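Workshop news: the two hand grippers

Dear readers, in the November issue I promised to write more about the grippers we are building at the Dudorwood workshop. Several of you asked at the door how it goes with them, so I will try to explain where we are now.

For those who missed the beginning: we build a pair of grippers which a person holds in the hands, one left and one right. Our name for the pair is Dondon, after the sound they made on the bench in the first week. The idea is that you do a small job with them, for example you pick up a stick and move it, and later a robot arm with the same fingers can learn from the recording. The arm itself will be built in the spring, if the money allows it. For the moment we work only on the hand part.

The fingers

We have now the fifth version of the fingers. The earlier ones were too smooth and a thin thing would turn between them when you lifted it. The version of today has taller tips and we have cut the inner side again several times, which you can see if you look closely. I must admit they are not beautiful.

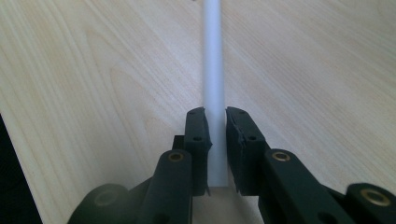

The most difficult question was how strong the fingers should press. With a hard spring you feel nothing in your hand and you squeeze everything the same. With a soft spring it is pleasant to use, but after one evening the joints had too much play. At last we took the soft spring and changed the joints. We have done 1,066 closings on the test bench with this combination and the play is still small enough for me. My colleague from the Brannigan group thinks we should test much longer, and she is probably right.

The opening is also wider than before. I made it wider after members complained that they could not go around a jar or a cup without touching it first. To check it, put both tips down on the table, open slowly until the stop, and look if the two sides have moved the same distance. If one side is late, the linkage on that side is too tight and needs a quarter turn back. 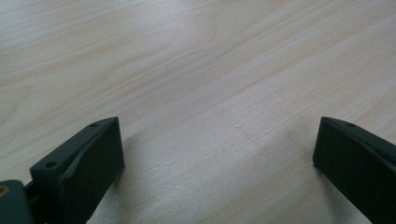
Working with both hands

One gripper is easy to learn. Two together are more difficult, because one hand always forgets what it should do when the other is busy. We practice on the square table with ordinary things: a small bottle, a long white stick. My advice is to let one hand wait, open, until the other has finished to close. Please keep also the cables behind your wrists and let them hang over the near edge of the table.
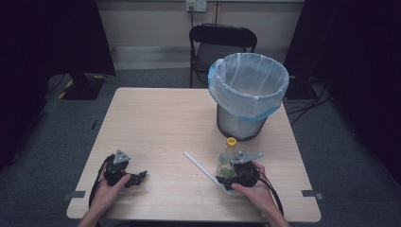
Both grippers in use at the square table, the right one at the bottle with the yellow cap.

What we still need: longer cables with a good plug, and somebody with patience for small screws. The Tredley shop has offered us the screws at cost price, in bags of 400, so if you need the same size at home, tell me before I order. The workshop is open for this project from seven in the evening, and you can come and try the pair also if you have never built anything.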